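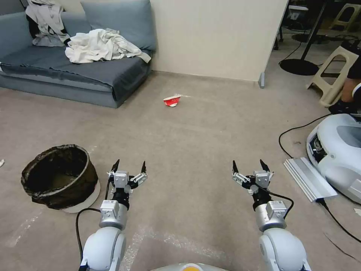 The sitting room at Cindden House, with the blue-grey sofa, the wastebasket and a paper cup on the carpet.

I had been meaning to get to the Cindden House open day for years, and in July I finally caught the 148 bus up the hill and went. It was a grey sort of morning, the kind where you bring a cardigan and then carry it, and by ten o'clock there was already a small line at the front door. Admission was $4, which included a cup of tea, and I thought that very reasonable.

Cindden is the training house run by Dristell, who look after cleaning and housekeeping courses for people going into hotels, care homes and private houses. The rooms are set up the way you would find them in an ordinary home, so you wander from a kitchen to a bedroom to a little den at the back, and in each one there is some piece of everyday tidying to think about. Our guide was Theerawat Boonchu, who has a lovely unhurried manner and let us ask whatever we liked. There were 13 of us in the group, and I'm afraid I asked more than my share.

The sitting room was my favourite. It is a plain room, off-white wall and low grey carpet, with a long fabric sofa in a colour I have been trying to match for my own place ever since -- somewhere between blue and grey, with the back cushions a touch lighter. The seat cushion is a darker grey and droops over the front edge, and I felt quite at home at once, as ours at home has done the same for years.

The job in there was the floor. A red and white paper cup lay on its side, well crumpled, with a few pale scraps on the carpet besides, and the round brown wastebasket stood off to the left. Theerawat's advice was to pick up the big things first, then the scraps, and only then fetch the vacuum. I have always gone straight in with the vacuum and I have the blocked hoses to prove it! He also talked for a good while about short-pile carpet, which he prefers for busy rooms, and about emptying a basket before it looks as though it needs it.

I was rather taken with that wastebasket, too. It is dark and crinkled with a folded-over rim, and sits on a white base. I asked where it came from and Theerawat thought it might have been the Usmani shop in town, but he wasn't certain, and when I stopped in afterwards they had only square ones.

Tea was in room 23, upstairs, with date slices and a very good lemon loaf. If you go next year, wear comfortable shoes and leave yourself the whole morning -- the linen cupboard alone kept us half an hour.

Contact us | Copyright Redenix Community Pages | Back to top
We use cookies to remember your settings. By continuing to browse you agree to our use of cookies.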